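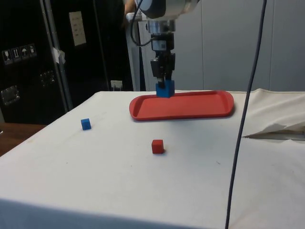 Citutcombe's toy library gets its hall back

Good news for anyone in Citutcombe with small kids and a small lounge room. The toy library is back in the old hall on the hill, and I popped in on its first morning to have a sticky beak. I'd only planned to stay for ten minutes. I left after lunch with a marble run, a wooden crane and a promise to bring back the puzzle my two have had since autumn (sorry, Danilo).

For those who've moved here lately, the library shut its doors in the hall when the roof started letting in more rain than it kept out. Since then it's been running out of a shipping container behind the netball courts, open when the weather was kind. You had to ask for things by name because there was no room to browse, and if you've ever tried to get a three-year-old to choose a toy from a printed list, you'll know how well that went at our place.

The new roof went on in August and the shelves followed. Shiela Ocampo, who runs the library, told me the collection now stands at 3,778 items, and more than 400 of those are new to the catalogue. Quite a few came from Maglaya, the next town over, where the preschool was closing a storeroom and rang to see if anybody wanted the lot.

"We said yes before we'd worked out who had a trailer," Shiela said. She was on her knees at the time, looking for the lid of a shape sorter.

What I like best about the new set-up is that things are grouped by what you do with them. Building is along the window side, pretend play is down the back near the kitchen, and anything that makes a noise is in the little side room with a door that shuts – bless whoever thought of that. Ages are on the tags if you want them, but Shiela reckons plenty of families take no notice and she's fine with that.

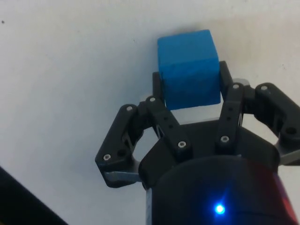

My youngest went straight to the building shelves and I didn't see her again for half an hour. There's a big mat there now, donated by Drarnness, the floor coverings place on the highway, and it was full of kids who'd never met each other bossing each other about. One boy was putting up a car park with no way in. I was told very firmly not to sit where the dinosaurs were going to sleep.

The borrowing rules have changed a bit too. You can take home five things at a time for three weeks, up from three things for a fortnight, and you can renew once if nobody else has asked. A family membership is still $35 a year and there's a cheaper one for pensioners and health care card holders. Grandparents can have their own card, so if the kids are at Nan's two days a week she doesn't have to raid your stash.

Missing pieces used to be the big worry. I know people who never joined because they were scared of losing a tiny plastic carrot and being charged for the whole kitchen. Danilo Evangelista looks after the repairs and the spare parts drawer, and he was pretty relaxed when I asked. If a bit goes missing, write it on the bag. If it turns up behind the couch, bring it in. He has mended a rocking horse twice this year and seems quite fond of it.

Bookings have gone online as well, through a system called Jetent, so you can check whether the water table is out before you drive up the hill. I found it a bit fiddly on my phone – the search box wanted me to spell xylophone properly – but it did send me a reminder the same evening, so it clearly works. You can still ring up or just walk in.

There's some money left to find. The ramp at the side door needs a new handrail and the quote came in $1,000 over what was put aside, so there'll be a sausage sizzle and a sale of doubled-up toys on the front lawn before the school holidays. I've already got my eye on a second-hand scooter.

When it's open

Mornings from 9.30 to 12.30 on weekdays, plus one late session a fortnight that runs until 7pm for working parents. The dates for those are on the hall door. Parking is easiest off the lane, and prams are best through the side. Bring something with your address on it if you want to join on the spot, and a bag, because you'll end up with more than you came for.

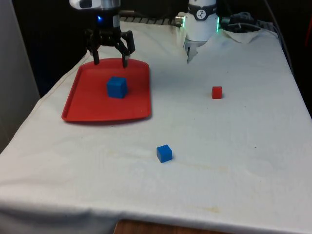

What they're after

Shiela has a list going of things she'd love to be given: jigsaws with all their pieces, dress-ups in bigger sizes, clear zip bags and a decent trolley. No soft toys please, they've got plenty. Drop things off while the library's open and don't leave them on the step overnight, as the possums got into a box of puppets last time.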